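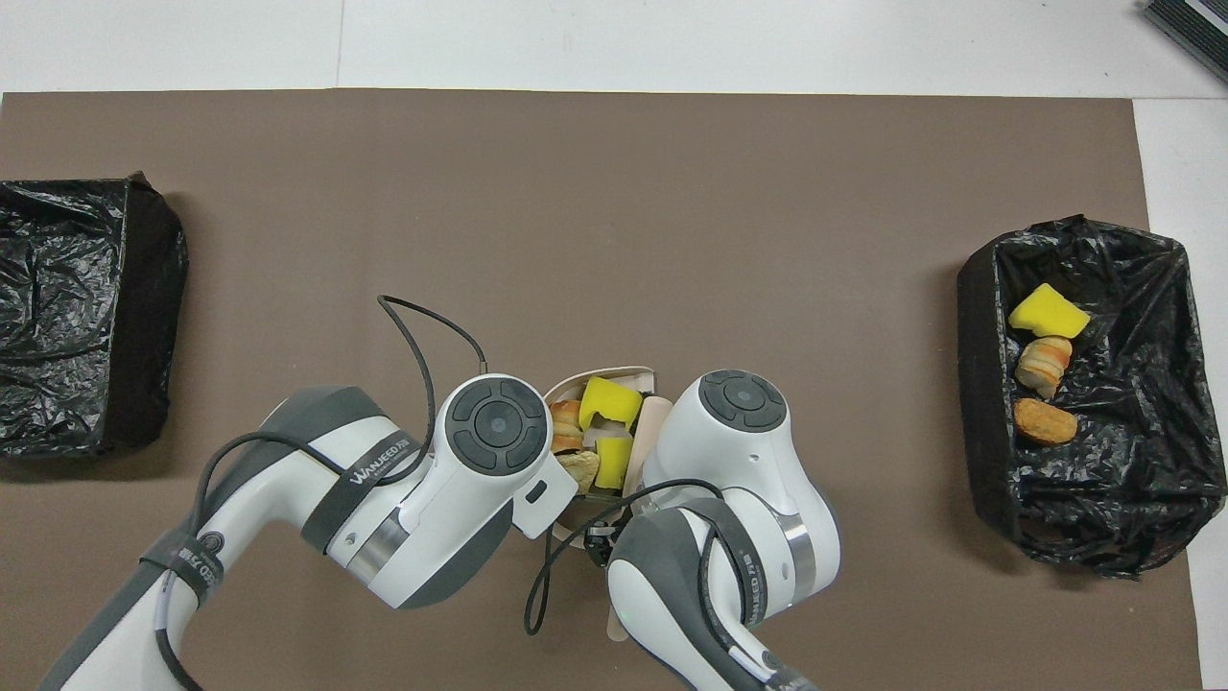
桌垫与两侧套袋的方盒,右侧盒内有黄色海绵和面包

关于我们

Hirkach 是一家做桌面收拾和茶歇善后的公司,客户以写字楼、培训中心和共享办公场地为主。会议结束、茶歇撤场、员工午餐过后,桌上留下的面包、纸巾、杯子和碎屑由我们收走,桌面扫净、擦好,桌垫铺回原位,再交还给场地使用。

公司最早只有一个客户,是 Corum 楼里的一间培训中心。他们每天上午和下午各有一次茶歇,点心由外面的烘焙店送来,收拾却一直没有固定的人负责,经常是下一堂课的学员到了,上一堂课的盘子还在桌上。我们接手以后先做了两件事:一是把茶歇桌全部铺上垫子,二是在每张桌子上放好套袋的方盒,把能分开的东西当场分开。这套办法后来一直沿用,其他客户的做法也是从这里改出来的。

目前我们的办公室和仓库都在 Corum 一层,仓库里放垫子、方盒、袋子、刷子和簸箕,清洗间在仓库后面。办公室接待时间为上午 9 点到下午 6 点,仓库早上 6 点半开门。

我们做什么

日常收拾。按客户的时间表到场,每天一次或多次。上门人员自带工具,不使用客户的抹布和水槽,除非合同里另有约定。

会议与活动收拾。单次预约,按桌数计费。活动中途需要撤一轮、换一轮的,请在预约时写明时间点,临时加场要看当天人手。

桌面用品的租用和更换。包括桌垫、方盒、袋子和清扫工具。用旧的垫子由我们收回,磨损明显的不再送出。

内部培训。有些客户希望自己的员工学会收拾,我们提供一门短课,名称是 Matlala,下文有介绍。

我们不做厨房深度清洁、油烟管道清洗、地毯清洗和垃圾外运。需要这些服务的客户,可以向所在物业询问。

收拾一张桌子的步骤

各个场地情况不同,步骤大体一致。

先看桌面。杯子里有没有剩水,有没有私人物品,有没有客户要求保留的东西。手机、钥匙、笔记本一律不动,请现场负责人处理。

然后倒液体。杯中剩下的咖啡和茶先倒进带盖的桶,空杯叠放。带水的东西不进套袋的方盒。

大件食物用手或夹子拿走。整块的面包、酥点、三明治放入指定的一侧,包装纸和纸巾放入另一侧。哪一侧放什么由客户决定,同一个场地的所有桌子必须一致。我们遇到过一层楼里两间会议室左右相反的情况,收到最后要重新分一遍,后来在签约表里加了一栏专门写这个。

大件收完以后再扫碎屑。簸箕平放在垫子上,开口朝向碎屑,刷子贴着垫面往里带,从远端往近端走。酥皮类点心掉的屑又薄又轻,动作大了会飞到垫子外面,所以遇到可颂和千层酥,要求刷得慢一些,每刷一段停一下。芝麻和糖粒会滚,先用刷子拢成一堆再收。

簸箕满了就倒进方盒,不要攒到最后。倒的时候簸箕放低,在袋子内侧轻轻磕一下。

接下来擦桌。垫子掀起一半,擦露出来的桌面,放平后再掀另一半。拼接桌的接缝处容易积糖霜和面粉,用刷子顺着缝走一遍,再用拧干的布擦。

最后收袋。袋口拢紧,先把袋内空气压出,再打结提出。方盒内壁擦过之后套新袋,袋边翻到盒沿外面。套好的方盒放回原位。 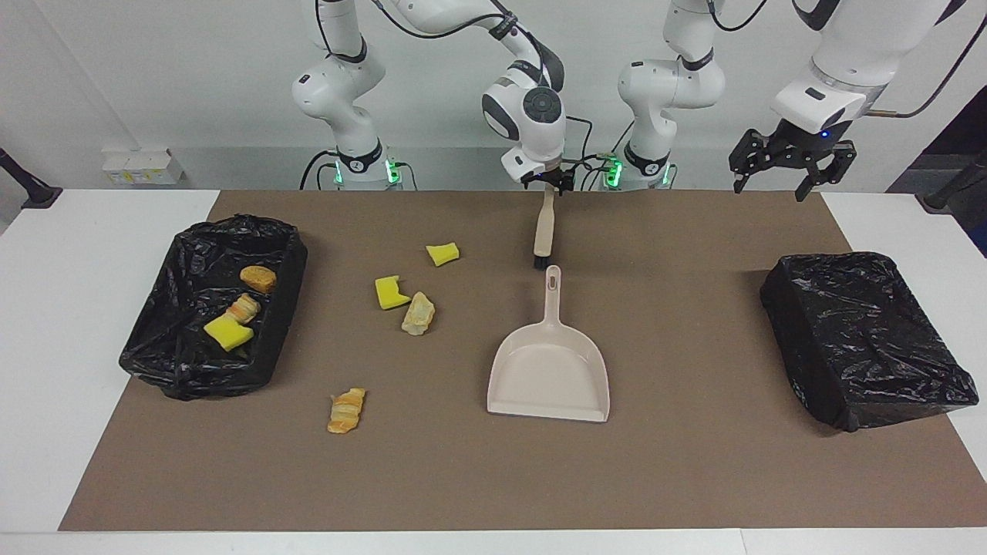
刷子和簸箕多久清洗一次?
每天收工后清洗一次,刷毛朝下晾干,第二天早上装车前检查,刷毛开叉或变形的当场换掉。

关于垫子和方盒

经常有客户问为什么一定要铺垫子。白色桌面好看,碎屑在上面却不好认,浅色的面包渣和糖粉尤其如此,擦完从侧面看还会有一层。铺上棕色或深色的垫子,收拾的人看得清楚,桌面也少受磨损。我们常备棕色和深灰两种,尺寸按桌子裁,四周留出一条边,方便掀起。整张盖满的垫子我们试过,掀的时候总要先找角,后来不再供应。

垫子要选哑光的。表面光滑的垫子开灯以后反光,看不出哪里没扫到,刷子在上面也容易打滑。

方盒用矮的。高桶放在地上收拾起来要反复弯腰,放在桌上又挡手。矮盒放在垫子两边,坐着站着都能用,东西放进去也不会从高处落下来砸散。一块放了半天的酥点从高处丢进桶里,碎屑会沾满袋壁,换袋时漏一地。

袋子要比盒子大一号。刚开始用的是正好合身的尺寸,东西稍微一重,袋边就从盒沿滑进去,整盒都要重洗。换成大一号之后袋子会起皱,看上去没有那么整齐,但是不滑。每种尺寸的袋子仓库常备 3000 只,客户临时加桌不用等货。

海绵按用途分开。擦桌面的和洗杯子的不混用,碰过油脂的海绵当天丢弃。旧海绵与食物是否放在同一侧,取决于客户所在物业的分类要求,签约时我们会向物业确认,并把结果写在每个场地的单页说明上。

Matlala 短课

Matlala 是我们给新员工上的课,后来也开放给客户的行政和前台人员。课程分 2 个半天。

第一个半天讲工具和分类。学员先认识自己要用的东西:垫子、方盒、袋子、长柄刷、手刷、簸箕、夹子、海绵和布。然后练习套袋,一直练到袋口平整、袋边不滑为止。听起来简单,多数人第一次套的袋子都会在倒簸箕时松掉。

第二个半天讲清扫。每位学员一张桌子,桌上摆隔夜的面包和点心,有整块的,也有掰开的。先分拣,再扫屑,最后擦桌。练习用的点心都来自烘焙店当天卖不掉的余货,课前会检查,发霉的不用。这些点心只供练习,请不要食用。

每班最多 10 人,人数再多就没有足够的桌子。教室设在 Corum 一层,靠近仓库,穿平底鞋,长发请扎好。课程没有笔试,结束时每人独立收拾一张桌子,由带课的人按清单检查:桌面、接缝、垫子背面、方盒外沿、簸箕手柄。手柄经常被忘记,沾了糖霜之后下一个人拿起来会粘手。

没有通过的学员可以在下一班补做,不另外收费。

在 Keton 的分点

去年我们在 Keton 园区设了分点,服务园区里的几家公司和一个公共食堂的外摆区。分点的库房比较小,大件用品仍从 Corum 送过去,每天早上一趟。

Keton 的情况与写字楼不太一样。外摆区有风,纸巾和轻的包装容易被吹走,那里的方盒配了压边条,收拾顺序也调整过,先收纸,后收食物。下雨天外摆区不开放,当天的收拾次数会相应减少,月底账单按实际次数结算。

园区要求食物残余单独存放,每天傍晚由园区统一收走。我们的人员在下午 5 点以前把袋子送到指定地点,袋口打结,不套第二层。

两个点加起来,现在由我们固定收拾的桌子共 535 张,其中大部分是会议室和培训室的拼接桌,其余是茶水间的长桌和外摆区的方桌。桌数每年 1 月重新核对一次,客户增减桌子可以随时告知,不必等到那时。

我们的员工

收拾工作由公司的固定员工完成,忙季会增加小时工,小时工上岗前同样要上 Matlala。每个场地有固定的小组负责,尽量不轮换。熟悉场地的人知道哪张桌子的接缝宽,哪间会议室散会总是晚,这些写在单页说明上也不如待过一段时间的人清楚。

工作服是深灰色,口袋在侧面,胸前没有扣子,弯腰时不会刮到桌面。手套每场更换。

员工在客户场地捡到物品,当面交给前台并登记。打碎杯子或弄脏椅面的,当天报告,由公司赔付。

如何开始合作

新客户请先发邮件说明桌数、使用时间和点心的大致种类。有没有酥皮类、有没有带汤汁的食物,对安排人手和工具影响比较大,请尽量写清楚。

收到邮件后我们会上门看一次场地,量桌子,看接缝,看水池和垃圾存放点的位置。看场地不收费。之后出报价,报价中列明每次收拾的时间、工具更换的频率和垫子的尺寸。

首月按试用价计算。试用期里左右两侧放什么、几点到场、垫子用哪种颜色都可以调整,定下来以后写入单页说明,贴在每个茶水间的柜门内侧。

如果只需要租用桌垫和方盒,不需要人员,请在邮件标题里注明“仅租用”,由仓库直接回复。租用的垫子请不要折叠存放,平铺或者卷起都可以。归还前把碎屑扫掉即可,清洗由我们来做。

预约看场地请避开中午,那段时间大部分人员都在外面收拾。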